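# Chapter 6: Gathering Examples

A learning system can only be as good as the examples it is given. Before any training starts, someone has to decide what the task is, set up the table, and record the task being done many times over. This chapter covers that work.

We will follow one project from start to finish. The Zedow sorting set was recorded in February on a bench with two small arms, and it holds 386 episodes. An episode is one attempt at the task, from the moment the arms leave their rest position until they return to it. Failed attempts are kept and marked as failed.

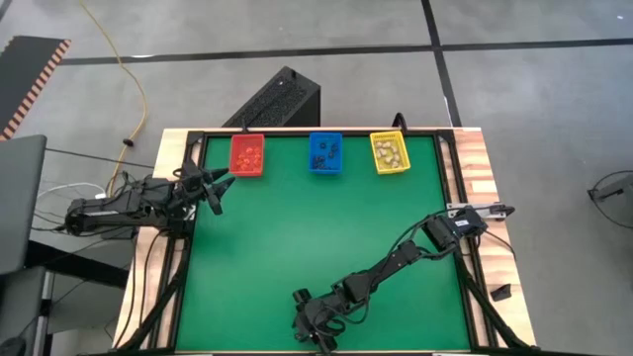

**Figure 6.1** A two-arm bench with red, blue, and yellow baskets along the far edge of the work surface.

Baskets of different colors make it easy to write instructions that name a place: "take one piece from the blue basket." They also make mistakes easy to spot when you review a recording. The harder question is how much to change between episodes. If the baskets never move, the system may learn their positions and ignore their colors. Section 6.2 gives a schedule for swapping them.

Sections 6.3 and 6.4 deal with operators and labels. You will need the Bekach log sheet from Chapter 3, and you should read the notes on joint limits again before you record anything. Plan on over nine practice episodes per operator, and leave these out of the final set.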